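Logistique des produits frais, chapitre 4 : contenants de manutention

4.2 Bacs ajourés et plateaux pleins

On distingue deux familles selon la paroi. Le bac ajouré laisse circuler l'air par le fond et par les côtés. Le plateau plein retient les jus et les débris, mais freine le refroidissement des couches inférieures.

Le taux d'ajour t est le rapport entre la surface des ouvertures et la surface totale de la paroi, fond compris. Pour le modèle Prodel utilisé en TP, t = 15 %.

Parois évasées : les bacs vides s'emboîtent. Le volume utile se calcule par la formule du tronc de pyramide, à partir des dimensions intérieures du fond et de l'ouverture.

4.3 Répartition des fruits

Pommes, prunes et mangues n'ont ni la même fermeté ni la même sensibilité au froid. En stockage prolongé, on les sépare. Pour un tri de courte durée, le mélange sur plateau est admis, en une seule couche.

Taux de remplissage maximal retenu dans ce cours : 75 % de la surface du fond pour les fruits fermes, 70 % pour les fruits à peau fine.

Exercice 6 (fiche Kedivent, octobre). Un lot de 111 prunes doit être réparti sur des plateaux pleins. Déterminer le nombre de plateaux, le diamètre moyen étant mesuré en séance.
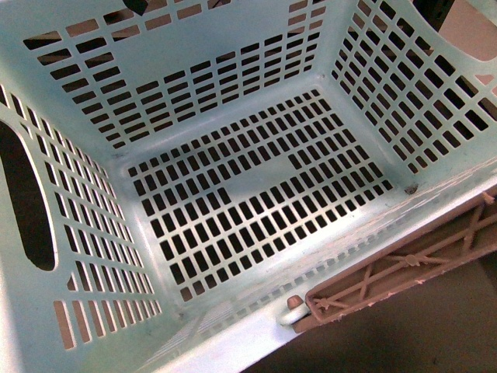
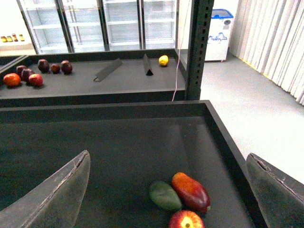 Fig. 4.3 et 4.4. Bac ajouré vide, vu de dessus ; fruits sur plateaux sombres à fond plat.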